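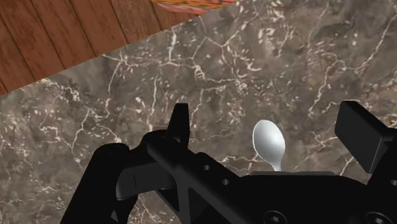
Okay, a few people asked how I set up the gripper on Rivo, our little kitchen cell, so here goes. Get a coffee, I am not a brief person and this is a subject I love.

Rivo lives twice. There's the arm bolted to a bench at the back of our shop, and there's the simulated one, which gets most of the work. I try to look after both the same way, because every time I've been lazy with one of them the other has made me pay for it.

First job, always: zero the fingers. Close them all the way with nothing in between, tell the controller that's zero, open them wide, check the reading, close them again. I do it three times. Fatemeh Alipour does it twice and gets the same numbers I do, and she likes to remind me of this.

On the bench, check the screws on the gripper body before you touch any software at all. Hex key, snug, then stop! I stripped one in January by being enthusiastic and spent a whole afternoon getting it out with a rubber band, an extractor and a lot of muttering.

Next is the linkage on each finger. Wiggle it by hand with the power off. A tiny bit of play is fine. If one side feels sloppier than the other, swap the bushings on both sides, so they wear together from there on.

Then the pads. We wipe ours down every 16 hours of running time and replace them when the grip test gets sad. The grip test is a spoon. We have nicer test pieces (Majdi Shboul machined a lovely set for us) and I still reach for the spoon first.

A spoon is a wonderfully mean thing to pick up. It's thin, it's curved, and it lies nearly flat on the counter, so if your tool height is off even a little bit you either pinch air or drive the fingertips into the stone. Ask me how I know about the stone.

Which brings me to tool height. We measure from the wrist flange to the fingertips with the fingers open AND with them closed, because on our gripper the tips swing through a bit of an arc as they come together. For the longest time I only measured open. The grasp was coming in 6 mm wrong at the bottom and I blamed the camera, poor thing.

Same deal in the simulated cell. The finger model needs that arc in it, and the spoon needs a proper collision shape. Mine was one plain box for months - it was like asking the robot to pick up a stick of gum. Ward Timmermans split it into 7 pieces that follow the bowl and the neck, and the grasps started looking like grasps.

Friction next, and please don't copy my numbers, your pads aren't my pads. What I do is run the spoon pick 91 times with one setting, write down the slips, nudge it, and go again. It's slow and a bit dull and I put the radio on.

Oh, and the countertop! Give it a busy texture. We started with plain gray and everything was lovely until we tried a speckly, veiny surface and the spoon finder fell to pieces. Now the fussy marble is our default, and the plain one is what we use when we need cheering up.

Last thing before I sign off on a setup: park the gripper over the counter with the fingers open and take a good look through the wrist camera. I want both fingertips in view and the object between them. If a finger has wandered out of view, the mount has slipped and it's back to the hex key for me.

Mojtaba Ansari asked whether I'd share the checklist. Yes, gladly, once I've typed it up. Right now it's a piece of cardboard taped to the bench with grease on it, and one of the steps only says "the other thing."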